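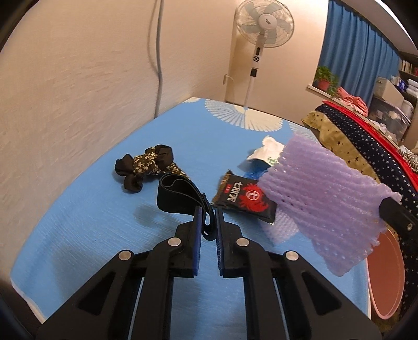 Technology > Home Robots > News

Hendport opens orders for gripper kit, says tidying data will follow

Print this story | E-mail this story

Hendport has started taking orders for the Dremon, a pair of hand-held grippers that let a person record household chores for use in training robots. The kit costs $424 and ships in September. What a buyer gets for the money depends a good deal on which page of the company's site you read.

The hardware is plain enough. Each gripper has two black fingers with blue pads on the inside, worked by linkages, and the user carries it around the house and does the chore with it in place of bare hands. The recordings go up to a service called Sampaio, where Hendport says they are cleaned, labeled and handed back in a form a robot arm can learn from. Sampaio is free for 3 months. The company has not said what it will cost after that.

"We want people to record real homes, with real mess in them," said Nivaldo Pimentel, who runs the product side at Hendport. "A lab bench with five blocks on it doesn't teach a robot anything about a bedroom."

It is a fair point, and the bedroom is where Hendport has put its sales effort. The launch material leans on laundry and small clutter: hair ties, snack packets, plastic bags, clothes in a heap. These are hard things for a robot to pick up. Cloth changes shape when you touch it, and a thin strap lying flat on a sheet gives two stiff fingers very little to hold.

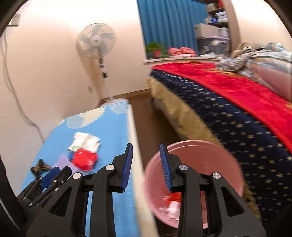
But a person wearing out an afternoon on a pile of clothes is still a person. The site's front page promises "a robot that tidies the way you do." There is no robot in the box. Buyers who want one have to bring their own arm, and the list of supported arms has one name on it, the Desau, sold separately by a different firm.

Hendport does offer one test result. It says a Desau trained on Dremon recordings put away 46 items in a row without dropping one. The company did not say what the items were, how many runs came before that one, or whether the room was one the arm had already been trained on. Asked for the full log, Pimentel said it would be shared "when the write-up is ready" and gave no month.

Bleddyn Wynne, who repairs and resells used robot arms and has tried an early Dremon, liked the feel of it and was less taken with the pitch.

"The grip is good. I got a sock off a bedspread first time," he said. "Then I did it for an hour and my wrists hurt, and I had an hour of socks. How many hours do I need? I asked them and they said it depends on the task. Well, the task is socks."

Privacy gets one paragraph in the terms. Recordings made in a home will show the home, shelves and beds and all, and the terms let Hendport keep uploads to "improve the service" unless the user opts out by e-mail. Pimentel said an opt-out button is planned.

Labs that already own a Desau and need two grippers in a hurry may find the price reasonable. Anyone hoping to stop folding shirts should wait for the log.

Comments (3)

tinplate_ray: So I pay them $424 and then I do the chores and they keep the video. My kids would love to know about this business model.

Marguerite L.: We use something similar at work and the sore wrists are real. Take breaks. I'd also like to know if the pads can be replaced, the story doesn't say.

oldgearbox: 46 in a row of WHAT. If it was 46 rolled towels I can build that in my garage.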